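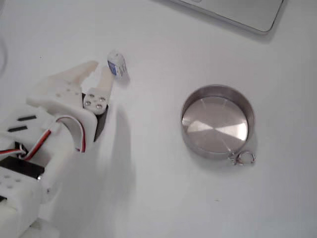 Attachment 1: tabletop, small object on it

Ticket 19 - Fernholm study room, table surface
Status: open

The table came from Tremura in October. After 2 weeks the top became sticky near one corner, and small things leave a mark if they stay there overnight. I wiped it with warm water and a little dish soap, then dried it with a soft cloth. In the evening it was sticky again.

Second try: the Zekuleck cleaner, left for 5 minutes as the label says. It is better now, but I still feel it with my finger - mostly when the heating is on.

I did not use alcohol, I am afraid for the finish. Please tell me if this is safe, or if the top should be exchanged. The table stays in the Gilbert wing and can be checked any morning before 11.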